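The Bindska Road Cardigan

Thảo Vi had promised her aunt she would be on the early coach to Sandton, and she meant it, she really did, but then Mrs Baxter from downstairs came up with a jar of plums and a long story about her sister's wedding in November, and you couldn't hurry Mrs Baxter any more than you could hurry a river.

So she put the kettle on and they sat, the two of them, while the rain came down over Bindska Road and the plums were opened (only to taste, mind you) and very nearly finished. The sister had married a ferryman, and had worn yellow, and had danced until the band went home without their supper.

"And were they happy?" asked Thảo Vi, who always wanted to know the end first.

"Forty years," said Mrs Baxter, and looked into her cup for a good while. "He sang in the mornings. Dreadful voice, my dear."

The coach went without her. She rang her aunt, who laughed and said there would be another at 2, and to bring some plums, if there were any left.

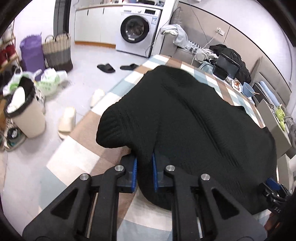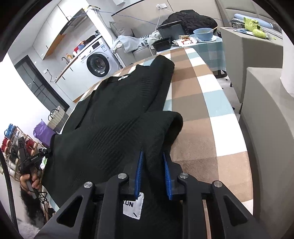

Dark knitwear on the checked cloth.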